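Cell Maintenance Technician, Two-Arm Sorting Cell
Ogola Automation, Lakavville
Posted November 27, 2019. Job reference 422.

The technician keeps one bench cell in working order. The cell has two arms with parallel grippers and sorts small parts out of a blue bin. Orange building bricks make up most of the load, with batteries mixed in. You will report to Trinidad Campos, cell lead.

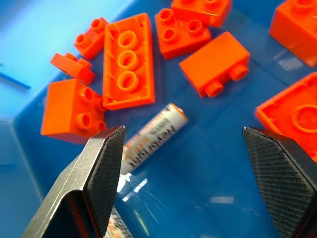
Finger pads are replaced every 30 shifts. After each replacement the technician sets finger alignment, zeroes the gripper and runs a 47-pick check before the cell is released. Results go in the Pirnska log the same day.

Routine duties
- Inspect wrist cables for wear and strain.
- Clean wrist camera lenses and check focus.
- Confirm bin and box positions against the setup sheet.
- Recalibrate both arms after any collision stop.
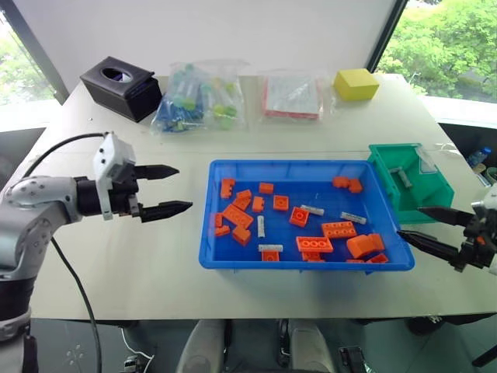

Requirements
Two years of hands-on work with robot arms or similar equipment. Able to read wiring diagrams and use a torque wrench and multimeter. Basic Linux command line. Experience with Lendport controllers is helpful but not required.

Terms
Full time, day shift, on site. Start date in December. Training lasts 14 working days.

To apply, send a resume and a one-page account of a gripper or arm fault you diagnosed and repaired. Quote the job reference in the subject line.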